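# Livo：一台双臂机器人的线束、手腕和力

Livo的右臂在去年冬天拆过好几回，每一回的起因都在手腕后面那段线上。前臂转到某个角度，右手的拇指会失去响应，再转回来，响应恢复，日志里留下一串校验错误。Uchenna Nnaji起初怀疑驱动板，换了板，故障还在；又怀疑手指内部的电机，把左右手对调，故障留在右边。最后查到的是接头根部的一根芯线，外皮完好，里面的铜丝已经断得只剩几股，弯到一侧接触，弯到另一侧断开。

这类问题在工业机械臂上有成熟的处理办法：中空关节、拖链、专用高柔线缆。Livo没有中空的手腕。它是Plondville共享工坊里几个人利用下班时间装起来的双臂平台，臂、手、控制器和支架来源各异，接口处几乎都要自己补一段东西。本文记录的是这些接口处的做法，兼及为了让它用两只手搬起一个箱子所做的控制工作。

## 场地

Plondville占着一栋旧办公楼的一层，前半部分是机加工和木工，后半部分保留了办公室原来的样子，隔断、办公桌和地毯都没有拆。Livo放在后半部分。选这里首先是因为安静，其次是桌子多，测试时可以直接拿现成的家具当环境。

地毯带来了一点麻烦。支架底座的脚轮压在地毯上，手臂快速伸出时整机会有低频晃动，表现为末端停稳之后还要再摆一阵。Musa Tamuno在底座下加了可旋下的支脚，测试前先把脚轮顶离地面。支脚的端头原先用的是橡胶，在地毯上仍有弹性，后来换成平头钢垫，晃动衰减得快了很多。代价是换位置时要逐个旋起支脚，再推，再旋下，再重新标定相机与桌面的关系。

机加工区能做铣削、车削和折弯，精度够用。支架立柱上的安装板、肩部的转接法兰都在这里加工。手腕转接件的公差要求更高，图纸发给了Jandside的一家小厂，来回改了几版。

## 手臂

两条臂是同一型号的二手件，每条6个关节，金属外壳，谐波减速，关节内置编码器和抱闸。原厂的控制柜没有随机附带，卖家只给了通信协议的说明和一份不完整的参数表。Musa的第一项工作是逐个关节上电，读编码器，核对减速比和转向，再把结果写回自己的描述文件。

核对过程大部分时间花在零位上。二手臂的零位标记已经磨得看不清，关节之间的机械限位又不对称，靠撞限位找零误差偏大。最后用的是一套简单的夹具：两块铣平的铝块，一块固定在前一节连杆的基准面上，另一块贴着后一节连杆，中间塞定位销。销子能顺利插入时，记下编码器读数，作为该关节的零位。夹具做得慢，用起来快，之后每次拆装都靠它恢复。

手臂安装在立柱两侧，肩部外展。这个角度改过一次。初版让两条臂的底座轴线完全水平并且共线，运动学上最简单，写起来也省事，缺点是双手在身体正前方靠拢时肘部容易接近奇异位形，关节速度会突然变大。改版在肩部加了楔形转接板，让底座轴线略微前倾。楔形板只改变一个固定变换，控制程序里改一行，正前方的可操作度明显改善，桌面高度附近的工作区也完整了一些。侧后方损失了一部分空间，目前没有任务用到那里。

肘部和前臂的外壳上原本有几处螺纹孔，供安装原厂附件使用。团队把这些孔当作线束固定点，没有在臂上另外打孔。

## 手腕

手臂末端法兰和机械手底座的螺孔分布不一致，中间必须有转接件。转接件同时承担另外几件事：容纳力传感器，固定手部控制板，给线缆一个可靠的出口。几项要求叠在一起，这一段越做越长，而手腕每延长一点，末端负载对关节的力矩就增加一点。

第一版把控制板放在转接件侧面的盒子里，力传感器夹在法兰和手之间。装上之后，手腕旋转时盒子会碰到前臂外壳，最后一个关节可用的转角少了一截。第二版改成环绕手腕的黑色套箍，控制板贴着套箍内壁弯折布置，由两块小板用排线连接，外侧留出几个方形凸台，装接插件和状态灯。套箍与手之间是一小段圆柱形的转接筒，金属件，由Jandside加工。

转接筒的端面平面度影响力传感器的读数。Uchenna在装配时发现，四颗螺钉拧紧的顺序不同，传感器的零偏就不同，差别足以淹没轻触时的接触力。处理办法是规定顺序：对角交替，分三次拧到额定力矩，最后一次拧完后静置一段时间再清零。这套流程贴在工具柜门内侧，凡是拆过手腕的人都要照做，并在记录本上签名。

套箍做了散热孔。控制板满载时温度不低，而力传感器对温度梯度敏感，板子发热会从一侧传到传感器上，读数随时间漂移。加散热孔之后漂移减小，没有消失。程序里另外加了一项补偿，取传感器自带的温度值做线性修正，系数由实测得到，左右腕各用各的。

## 手

机械手来自Nwankwo，一家做小批量执行器的作坊，买来时是散件，带装配图。手掌偏厚，电机都装在手掌里，通过连杆带动指节；拇指多一个侧摆自由度。手指没有触觉传感器，判断是否碰到东西只能靠电机电流和手腕上的力传感器。

装配本身没有太多可写的。需要注意的是连杆销的间隙。装配图给出的是名义配合，实际到货的销和孔离散较大，同一根手指里可能一处偏紧、一处偏松。偏紧的地方电流偏高，会被误判为接触；偏松的地方指尖有旷量，位置控制到位了，指尖还可以用手拨动。Garba Ugwu的办法是把所有销逐根量过，按尺寸分组，再和孔选配。选配之后，各手指空载屈伸的电流曲线基本一致，接触阈值可以设得低一些。

手指表面原来是光滑的硬壳。搬运纸张、布料和小零件时摩擦力不足，指尖后来贴了一层薄胶垫做过试验。胶垫对小件有帮助，对大件的帮助不稳定，因为大件主要靠手掌和手指侧面受力，胶垫的位置用不上。对搬箱这类任务，团队目前更看重手指能否伸直并保持平面，让接触面积尽可能大。

伸直这件事对连杆手并不轻松。连杆在完全伸展时接近死点，从外侧施加的力几乎全由结构承受，电机感觉不到；一旦稍微弯曲，力又会迅速传到电机上。控制程序把“伸直并锁定”和“弯曲并保持力”分成两种模式，切换时先让电流缓降，避免手指弹一下。

## 供电与急停

供电分成动力和逻辑两路。动力路给关节电机和手部电机，逻辑路给控制板、相机和计算机。两路共用一个总开关，动力路另串一个接触器，由急停回路控制。急停按下时动力路断开，逻辑路保留，关节抱闸落下，编码器读数不丢，恢复时无需重新找零。

机械手没有抱闸。动力断开后手指会松，手里的东西有可能掉下来。Garba提出过给手部电机单独保留一路低压供电，使急停时手指仍能维持抓握。讨论之后没有采用。理由是急停时最可能的情形是有人的手或衣物被夹住，这时手指松开优先于不掉东西。测试区因此规定，搬运对象的重量和形状要保证掉落时不伤人，人员站位离开对象正下方。

急停按钮有2个，一个固定在立柱背面，一个用线引出来，由操作者拿在手里。引出的那个装在一只旧的手电筒外壳内，线长足够绕桌一周。

接地也返工过一次。早期手腕控制板的地线跟着信号线一起走，手部电机启动时，地电位抬升，通信出现偶发错误。后来动力地与信号地在立柱底部单点汇合，手腕上的通信改用隔离收发器，错误率降到可以忽略。Uchenna把返工前后的示波器波形都存了下来，工坊里后来有人做数控雕刻机，拿去对照着改了自己的接线。

## 线束

回到文章开头那根断掉的线。

断线发生在接头根部，是典型的弯曲应力集中。原线束用扎带固定在前臂末端，扎带到手腕接头之间的距离太短，手腕每转一次，弯曲都集中在那一小段上。替换时做了几项改动：线缆换成细股高柔线，外套编织网管；固定点沿前臂后移，使线缆在手腕后方形成一个松弛的弯；接头尾部加注胶和应力释放套；动力线和信号线分开成束，只在前臂中段并行。

松弛的弯越大，弯曲应力越小，被桌沿或物体钩住的机会越多。弯的长度由实测确定：手腕在两个极限位置之间慢速转动，用手指轻拨线缆，要求任何位置都不绷紧，同时尽量贴近前臂。右臂的弯最终留得比左臂大，原因在于右手的接头朝向与左手不同，出线方向对着手腕转动的外侧。对调接头方向需要重新画套箍，列入了下一版的修改清单。

左臂的线束走在前臂另一侧，相对收敛。两侧不对称给碰撞检测添了一点工作。碰撞模型里，右前臂外侧多加了一个包络体，代表线缆可能扫过的空间，规划时按实体处理。包络体偏保守，右臂在狭窄处因此比左臂少一些可行的路径。

## 控制与通信

控制分两层。下层跑在一台装了实时补丁的小型计算机上，负责关节伺服、力控和安全限位；上层跑在另一台带显卡的机器上，负责视觉和任务逻辑。两台机器之间走有线网络，上层下发末端目标和力的目标，下层插值执行。上层卡顿时，下层在超时后平滑减速到停止，不继续追随旧目标。

力控采用导纳形式。位置指令由规划给出，手腕测得的力与目标力之差经过虚拟质量、阻尼和刚度换算成位置修正，叠加到指令上。对这种关节刚性大、自身不带力矩传感器的臂，导纳比阻抗容易实现，缺点是接触刚性物体时容易振荡。参数整定花了不少时间，主要是在阻尼上取舍：阻尼大，稳定，接触迟钝；阻尼小，灵敏，碰到硬桌面会抖。

双臂同时作用于一个物体时，问题多了一层。两条臂各自做导纳，各自认为自己在独立地调整位置，结果可能互相对抗，或者一起漂移。Nneka Mohammed负责这一部分。她把双臂的力分解为内力和外力：内力是两只手相互挤压的分量，决定夹不夹得住；外力是两只手合起来作用于物体的分量，决定物体往哪里动。内力由一个控制器维持在目标值附近，外力对应的运动由另一个控制器跟踪，最后合成为两条臂各自的指令。

分解需要知道两只手接触点的相对位置。理想情况下，接触点就是手掌中心。实际上，手指和拇指常常各接触一处，等效作用点会偏移，偏移未知时，内力会渗入外力，表现为物体在空中缓慢转动。程序用手腕力传感器测到的力和力矩反推等效作用点，在抬起的初始阶段更新一次，之后固定。更新只做一次是为了稳定，早先连续更新的版本在物体晃动时会把噪声放大。

## 头部相机

相机装在立柱顶部，向前下方俯视，两条前臂从画面底部伸入。图像以30帧每秒进入上层计算机。相机位置取得比较高，是为了让双手在工作区任何位置都不完全挡住对象。大件仍然会挡。箱子一旦抬到胸前，画面里很大一部分是箱体表面，桌面特征只剩边角。

标定分内参和外参。内参用棋盘格，没有特别之处。外参是相机相对于立柱的安装位姿，用的是手持标定板的方法：让右手抓住一块标定板，在视野内走一组位姿，同时记录关节角和图像，再联合优化。优化结果的残差主要来自手臂的绝对精度，而手臂的绝对精度取决于前面说的零位夹具。几个误差源串在一起，任何一处拆装，后面的都要复查。

定位箱子没有用学习的方法。箱子颜色饱和，与木纹桌面和灰色地毯都容易区分，颜色分割后拟合平面和棱边已经够用。箱子表面哑光，反光干扰少。标签一面的白色区域会把分割结果切开一块，程序在拟合棱边前先填补内部空洞。光照变化大时要重新调阈值，傍晚开灯前后各调一次成了惯例。

快速运动时图像会模糊，棱边拟合随之失效。任务程序因此在抬升阶段不依赖视觉，仅凭力和关节位置走完，停稳之后再看一次，确认箱子的姿态。

## 搬箱

选箱子作为第一个双臂任务，考虑的是它超出单手的抓握范围。机械手的手指长度决定了能够包住的物体尺寸，箱子的厚度超过这个尺寸，只能从两侧夹持、从下方托住，或者两者结合。

纯侧夹的做法最先试。两只手掌相对，手指伸直贴住侧面，以内力产生摩擦。优点是接触关系简单，缺点是所需内力大。表面光滑的对象要求更大的挤压力，而手腕关节的力矩余量有限，夹得紧了，留给运动的就少。抬升速度稍快，箱子就会在掌间下滑。

纯托举不需要大的内力，需要手能伸到箱底。箱子平放在桌面上时，箱底没有空隙。程序先让一只手抵住箱子上沿推斜，另一只手的拇指从翘起的一侧探入，再换另一侧。动作拆得很细，每一步都要等力读数稳定，整个过程慢，中间任何一次滑动都得从头开始。

现行方案取中间做法。手指伸直，贴住侧边，承担侧向约束；拇指横过来，抵住朝下的一面，承担一部分重量。两只手的角色不要求对称，箱子允许在手中倾斜，只要等效作用点的连线离重心不远。倾斜有时反而有利，箱子的一角朝下时，重心低于两手连线，姿态容易保持。 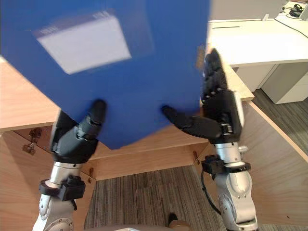 Livo头部相机视角：双手抬起蓝色箱子，右手四指贴住箱侧，拇指抵住朝下的一面。

拇指的受力是这个方案里最紧张的一环。拇指侧摆关节的电机比其他手指的小，长时间承重会发热，达到保护温度后驱动器会限流，拇指随即退让。程序给托举阶段设了时间上限，超过后把箱子放回最近的支撑面。放回时先降低外力目标，等手腕测得的竖直力明显减小，判断为箱底已接触桌面，再释放内力，最后收回拇指。顺序颠倒会使箱子的一角先落，另一侧被拇指撬起。

桌面高度是预先量好的，不从图像里估计。Obinna Nnaji做过一个对照：用图像估计桌面高度，放下时的接触冲击有大有小；用量好的高度，冲击集中在较小的范围。前者的优势在于换桌子不用改参数。木桌和旁边那张白桌的高度不同，程序里目前存了两套值，由操作者在开始前选择。选错过一次，箱子在离桌面还有一段距离时进入释放阶段，力的判断条件没有满足，程序停在原处等待，未松手。这之后，高度值和力条件必须同时满足才允许释放被写进了安全层，任务脚本无权绕过。

站位也有规定。测试时操作者一手持急停，站在桌子侧面，另有一人记录。早先有人习惯站在机器人与桌子之间的空当里看手指，现在要求低速模式下才可以靠近。

## 记录

Obinna负责数据记录。每次尝试，无论成败，都存下关节角、力、电流和图像，并附一行文字说明。截至今年1月，记录共1,724条，包括各类单手动作和双臂搬运，也包括中途急停的。文件按任务命名，失败的不单独存放，只在字段里标注失败原因。

失败原因的分类改过多次。开始时分得很细，每种滑动都有一个名称，不同的人填出来的结果对不上。后来归并为定位、接触、保持、释放和系统几类，另留一个自由填写的字段。归并之后，能看出双臂搬运的失败多数集中在接触阶段，即手指已到位、内力尚未建立的那一小段。手指此时刚碰到箱子，导纳控制器还在调整，两只手到达的时间有先后，先到的一侧会把箱子推开。

针对这一点，程序加了等待：先到的一手保持轻触，力目标设得很低，等另一侧也检测到接触，再同步加力。轻触的力要大于传感器漂移，又要小于推动箱子所需的力。箱子轻时，这个区间很窄。手腕温度补偿的系数就是在这时重新测的，之前的精度不够用。

电流阈值判断接触的方法仍然保留，用作力传感器的旁证。两者不一致时，以较早触发的为准，减速后再确认。误触发会拖慢节奏，漏触发则可能顶歪拇指的连杆，后一种情况发生过，换了一根销和一段连杆，右手停用了一周。

有几条记录值得单独提一下。一次是箱子抬起后开始绕竖直轴缓慢转动，操作者没有按急停，让它转到限位附近才停下，事后从数据里算出，右手等效作用点的估计值偏到了手掌之外。原因是抬起瞬间右侧手指边缘钩住了箱沿，产生的力矩不符合模型假设。现在估计值若落在手掌范围之外，程序会拒绝继续抬升。另一次是逻辑电源的插头松动，上层计算机重启，下层按设计减速停住，箱子举在空中，拇指温度逐渐升高。两人用手托住箱子后才断动力。此后下层增加了自主放回的动作，条件是上一个支撑面的位置仍然有效。

## 木工和家具

双臂测试用的木桌是工坊里原有的。为了重复摆放，Garba在桌腿位置做了地面定位块，与支架底座之间用一根定长杆校准距离。定长杆是木工区的边角料，两端包了钢片，避免磨短。桌沿是直角，手指下探时若擦到桌沿，连杆受侧向力，容易损伤。讨论过把桌沿倒圆，没有做，理由是日后的使用环境里直角桌沿很常见，应当由规划去避开。

规划器把桌子当成几块平板：桌面、前挡板和侧板。早期模型里只有桌面，手臂从下方绕行时曾规划出穿过挡板的路径，在仿真里才发现。挡板和侧板加进去后，手臂基本不再尝试从桌下通过。对这台机器的臂展来说，那本来也没有多大用处，不过规划时间缩短了一些。

支架背后的走线槽也是木制的，可以整条取下。铝型材线槽更整齐，价格也更高，木槽的好处是随时可以锯一个缺口引出新线。缺口多了以后，Uchenna给每个缺口编了号，写进接线图。

## 费用与取得

团队不愿公开完整的费用表，理由是二手臂的价格不具有参考性，同一型号不同时间的售价相差很大。可以说的是，除手臂之外，支出最多的是力传感器，其次是机械手，再次是反复加工的转接件。转接件单件不贵，改版多了以后，总数超过了一只手的散件价格。Musa现在要求新版图纸必须先打印塑料件试装，确认无干涉后再下单。塑料件的刚度不够承力，检查螺丝刀能不能伸进去已经够了。早期有一版转接筒就是因为内六角扳手无法垂直插入而作废的。

接线图、套箍图纸和零位夹具图纸放在工坊的共享盘里，成员可以取用。下层控制程序尚未整理，注释不全，部分参数直接写在代码里。Nneka的意见是先把参数抽到配置文件，再谈公开。手部驱动协议由Nwankwo提供，随散件附有说明，转发前需要征得对方同意，这件事还在联系。

## 下一版

修改清单上目前排在前面的是右手套箍。新图纸把接头朝向转到与左手镜像的位置，线缆弯可以收短，碰撞模型里的包络体也可以去掉。板子的弯折布置要重排，排线长度随之改变，Uchenna打算借机把两块小板合成一块软硬结合板，报价尚未拿到。

其次是拇指散热。方案有两个：在拇指电机外壳与手掌骨架之间加导热片，或者换大一号的电机。换电机要动手掌外壳，牵涉Nwankwo的模具，短期内不现实。导热片已经买到，厚度偏大，需要在骨架上铣去一层，铣多少取决于骨架的壁厚，而装配图上没有标注壁厚，得拆一只手来量。左手的记录状态一直比较好，大家都不愿意拆，右手则正好要等套箍，量壁厚的事就排在了右手上。

触觉传感器也在清单里，位置靠后。Nneka倾向于先在手掌上加，手指暂缓。手掌面积大，走线短，对等效作用点的估计有直接帮助。她找来的样片对温度的敏感程度比力传感器还高，贴在离控制板近的位置，读数在空载时就会变化，眼下正放在白桌上做长时间记录，每天早晚各抄一次数。

木桌的定位块在上次打扫时被撞偏，Garba重新校过，定长杆一端的钢片需要更换。Livo下一轮双臂测试安排在右手套箍装好、零位夹具复查完毕之后。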